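Skirnodov Flour Test Kitchen
Volume and Weight: Frequently Asked Questions

Why do the Skirnodov recipes list grams first?
A gram is the same in every kitchen. A cup of flour depends on how the flour got into the cup. Spooned and leveled all-purpose flour usually comes in near 120 g. The same cup pushed straight into the bag can hold 150 g or more.

Which cup do you use when you give volumes?
The US customary cup, 236.6 ml. A metric cup is 250 ml. In a recipe with two cups of liquid the gap is close to two tablespoons, enough to change a soft dough.

Is a tablespoon the same everywhere?
No. The US tablespoon is 14.8 ml and is normally rounded to 15. The Australian tablespoon is 20 ml. Teaspoons are 5 ml in both systems, so when a recipe's origin is unclear, convert tablespoons to teaspoons only after checking where it was published.

Can I use a liquid measuring cup for flour?
You can, but you cannot level it. Liquid cups have headspace above the top line, and shaking the flour flat packs it down. Use a dry cup that fills to the rim and strike it off with a straight edge.
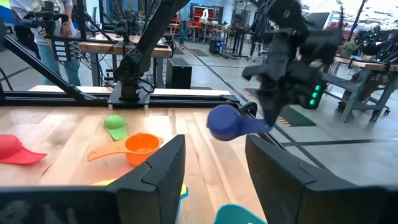
Do scoops from different sets agree with each other?
Raelene Paewai writes that her old set and her new one differ by a full teaspoon at the half-cup size, and asks which to believe. Check both with water. Put the scoop on a scale, zero it, fill to the brim and read the weight. A US half cup should hold 118 g of water at room temperature. Mark the one that is off – or retire it.

How accurate does my scale need to be?
For flour, water and sugar, 1 g resolution is fine. For yeast, salt and baking soda, 1 g is too coarse. Many kitchen scales also miss very small additions, so weigh 9 g of salt into an empty dish and not onto a full bowl.

How do I scale a recipe to a given flour weight?
Divide each ingredient by the original flour weight, then multiply by the new one. The Gedton loaf is written for 1000 g of flour. To make it with 477 g, multiply everything by 0.477. Pan size and baking time have to be adjusted separately.

Where are the conversion tables?
On the Prerumport page, under Downloads. Kiri Sutcliffe revised the brown sugar and cocoa rows in December. Printed copies older than that still show the packed figure for both.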